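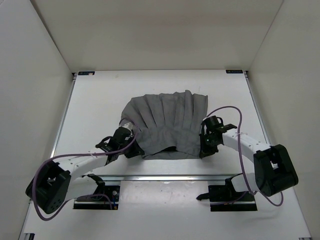 Gray garment or cloth item laid out on the white table, lower hem toward the front.

Pliment Textile Reuse Room: progress report to the Orozco Fund
2018-06-08

Work covered
This report covers the second part of the grant. The money was given for sorting, folding and repacking donated cloth goods at the Grarkby site, and for new work surfaces. All of it has been used for those purposes except for the shelving, which is dealt with below.

Intake and sorting
We took in 2610 pieces in the period. Most were plain household cloth and simple knitwear. Pieces with two layers, such as pillow covers, skirts and tube-shaped items, take the longest. The layers slide over each other when the piece is laid down, and the top one ends up short of the bottom one at the hem. If it is folded like that the crease sets in the wrong place and the piece has to be done again.

We now lay every two-layer piece with the open hem toward the front of the table. The front corners are set first and the hem is brought level. Gathers at the far end are worked out last, toward the sides. Pieces with a gathered or elastic top are not forced flat. They are folded in thirds and go in the soft goods bin.

Tables
The old brown tables have been replaced with white-topped ones. Stains and loose threads show up better on white, and dark and gray cloth is easier to line up against it. The tops wipe clean. One table had a slight rock at delivery and was leveled with a shim.

Packing
Folded goods go out in Privari cartons. The first 1000 pieces were packed by size alone, which caused complaints from the receiving shops, as thick and thin items were mixed and the stacks leaned. We now pack by thickness first and size second. Returns for refolding dropped to 70 pieces after the change.

Problems
The shelving order is late. The supplier sent uprights in the wrong depth and these have gone back. Folded stock is being kept in closed cartons along the back wall until the right parts come. Labels also peel off the cartons in damp weather, and we are trying a different tape.

Next steps
Shelving is to be put up in July, with the remaining money held for it. We will also write up the folding order for two-layer pieces as a one-page sheet and send a copy with the final report. No change to the budget is requested.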